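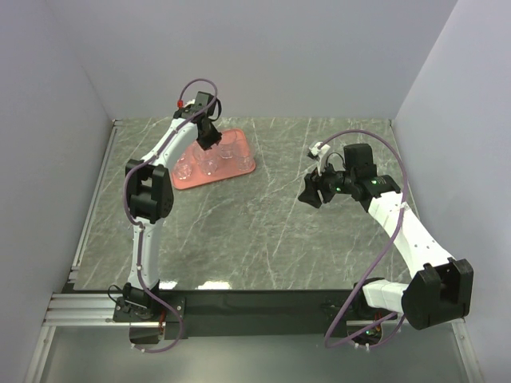

# Ticket 357: Left arm pauses above tray during open day demonstration

**Site:** Skelstead, demonstration room
**Opened by:** Nazmiye Oral, Visitor Programs
**Assigned to:** Rizwan Swati, Technical Services
**Priority:** High (public event)
**Status:** Resolved, monitoring

## Reported issue

During the rehearsal for the open day on March 10, 2026, the left arm stopped over the pink tray of glasses and did not close its gripper. The right arm remained in its waiting position over the bare part of the surface. The operator console displayed message 307, "target not confirmed". No glass was broken and no person was inside the work area.

The glass-handling routine is the first item on the visitor program. Visitor Programs requested a repair or an approved substitute before doors opened.

## Log

**Entry 1, R. Swati.** Restarted the controller and repeated the routine with the same six glasses. The fault returned at the same step. Joint temperatures and supply voltage were within limits on both arms.

**Entry 2, R. Swati.** Inspected the purple tubes on both arms and the ties along them. No pinching was found at either elbow when the arms were moved by hand through their full travel.

**Entry 3, O. Onyshchenko.** Reviewed the console history. The confidence threshold for clear objects had been raised during the Bondarchuk visit, when opaque cups were in use, and was not restored afterward. The glasses are transparent and the tray colour shows through them, so the software rejected each match.

**Entry 4, O. Onyshchenko.** Restored the saved Mesent profile and reduced the approach speed. The wait before a time-out is now 700 milliseconds. The tray may be placed at a slight angle; it does not need to be square to the back wall.

**Entry 5, R. Swati.** Completed 2 full rehearsals without a stop. Ms. Oral observed the second and agreed that the routine could remain on the program.

## Instructions for demonstrators

1. Load the Mesent profile before visitors are admitted.
2. Set out the glasses with clear space between them.
3. If message 307 appears, press Hold and inform the technical desk. Do not reach for the tray while either arm is powered.

## Outstanding

- Qiuyue Cao to add a profile check to the opening checklist.
- Ticket to remain under monitoring until the end of March.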